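바퀴 달린 서랍장 하나로 버티는 사무실 간식 자리

공유사무실 레카우(Lekau) 2층. 슬루 러독(Lleucu Ruddock) 씨를 만난 건 점심 직후였다. 명함엔 '공간 운영'. 실제로 하는 일은 정리, 또 정리. 입주 인원 26명, 탕비실은 없음. 그래서 서랍장이다.

"처음엔 선반을 짜려고 했어요. 견적 받아보고 바로 접었죠." 러독 씨가 웃는다. "서류 넣던 서랍장이 남길래 그냥 굴려 왔어요. 그게 다예요."

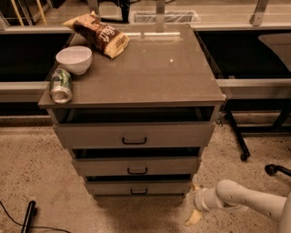
간식 자리의 원칙은 단순하다. 위에는 지금 먹는 것만, 나머지는 서랍 속으로. 말은 쉬운데 잘 안 된다고. "서랍을 끝까지 안 닫아요, 다들. 맨 위 칸이랑 가운데 칸이 늘 저렇게 조금씩 나와 있어요. 지나가다 무릎 찧는 사람이 꼭 있고요." 잔소리는 포기한 지 오래. 4월에 안내문을 붙였다가 일주일 만에 뗏다. 보기 싫어서.

그릇은 왜 도자기일까. 러독 씨는 종이컵을 싫어한다. 쓰레기통이 금방 찬다는 거다. "과자를 봉지째 돌리면 손이 다 들어가잖아요. 덜어 먹자고 그릇을 갖다 놨어요. 설거지는 먹은 사람이 하고요. 지켜지냐고요? 반쯤요."

같은 층을 쓰는 아레드 윈(Aled Wynne) 씨 생각은 좀 다르다. 제본 공방 니스(Kneath)를 혼자 꾸린다. 그릇보다 캔이 문제란다. "눕혀 놓은 캔은 굴러요. 바퀴 달린 가구 위에선 더 그렇고. 저는 무조건 세워 두자는 쪽입니다." 러독 씨는 옆에서 고개만 끄덕인다. 이 얘기 처음이 아닌 듯.
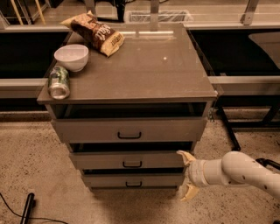 글·정리 노르코레티(Norkoretti) 편집부 | 입력 07/06/2020

캔 얘기는 한참 더 이어졌다. 윈 씨는 상판 가장자리에 턱을 대자고 한다. 얇은 나무 막대면 충분하다고. 러독 씨는 반대. "턱 있으면 닦기가 힘들어요. 부스러기가 거기 다 끼거든요. 행주로 한번에 쓱, 그게 돼야 매일 닦죠."

대신 자리를 나누는 방법을 써보는 중이다. 왼쪽은 먹을 것, 오른쪽은 비워두기. 택배 뜯거나 노트북 잠깐 올려놓는 용도다. "비워 두는 게 제일 어려워요. 빈 데만 보이면 뭘 올려놓으니까."

간식비는 한 달에 한 사람당 700원씩 걷다가 그만뒀다. 계산하는 시간이 더 아까웠다고. 지금은 가져오고 싶은 사람이 가져온다. 짠 과자가 유독 많다. 단 걸 사 오는 건 윈 씨뿐이란다. "제 건 금방 없어져요. 그러니까 인기가 없는 게 아니에요." 윈 씨의 항변.

다음 계획을 물었다. 서랍 안에 칸막이를 넣을 생각이고, 거닉스(Gurnix)라는 동네 목공소에 벌써 치수를 보내놨다. 답은 아직 없다. "급한 건 아니에요. 그전에 서랍부터 좀 닫고 다녔으면 좋겟어요." 말을 마친 러독 씨, 전화가 와서 먼저 일어났다. 윈 씨도 공방으로 돌아갔다.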